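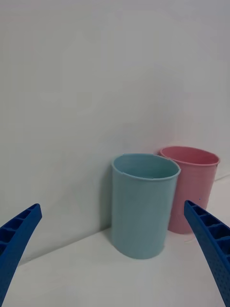
Subject: Re: Prulamcombe open day, two-arm demonstration
To: Rument users list

An earlier message on this list asked:

> Did anyone get to the Prulamcombe open day in March? We run a
> single arm on Tomard and are thinking of adding a second. I would
> like to know (a) how they mount the arms, (b) whether the printed
> fingers are any good on thin plastic, and (c) whether the cell copes
> with things lying down as well as standing up. The programme only
> said "tabletop handling, 2 arms".

I was there for the morning. Answers in order, as far as I have them.

(a) The arms stand on opposite sides of a white table and work towards the middle. Both are driven from one Rument controller. Calibration between the two bases is done with the Psarras routine, using 361 poses, and is repeated whenever either base has been unbolted. They quoted 3 mm as the worst disagreement they will accept before running it again. I asked whether 361 was a considered figure and was told it was the default.

(b) The fingers are blue plastic, with ribs and openings along their length. The objects on the table were two cups and a small drinks can.
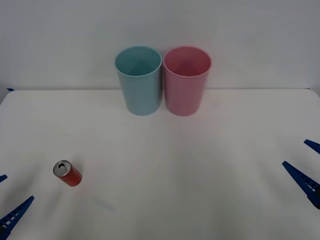
Cups at the back of the table, can on its side, both grippers open.

Finger wear is logged by cycle count and a pair is changed at 400 cycles whatever its condition. They use the same fingers on both arms, so one drawer of spares does for the cell. On thin plastic they limit closing force in Rument and leave the finger to take up the rest. I did not get the force setting. If you want it, the group answers mail sent to the Psarras support address.

(c) Lying objects are handled by a separate grasp planner, selected by hand in the version on show. Automatic selection is promised for the next Rument release. I would not plan a purchase on it.
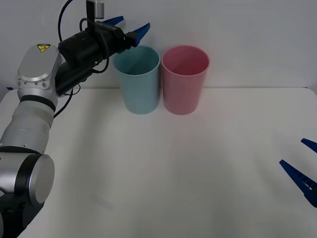 Cable routing is the part I would look at hardest before adding a second arm. On our own single-arm cell the gripper lead has failed at the wrist twice, both times from repeated twisting near the connector. At Prulamcombe one black cable loops up from the back of the gripper and another hangs in loose curves beside the wrist housing and below the gripper body. That leaves slack for wrist rotation, but with a second arm reaching in from the other side I would want the loops included in the collision model. The Tomard model we use has bare links only. I asked about this and was told the Rument one allows a fixed margin at the wrist, set per arm in the cell file.

The slides are to go up on the Prulamcombe pages in April. I have the printed handout and can scan the calibration section if it is of use to anyone.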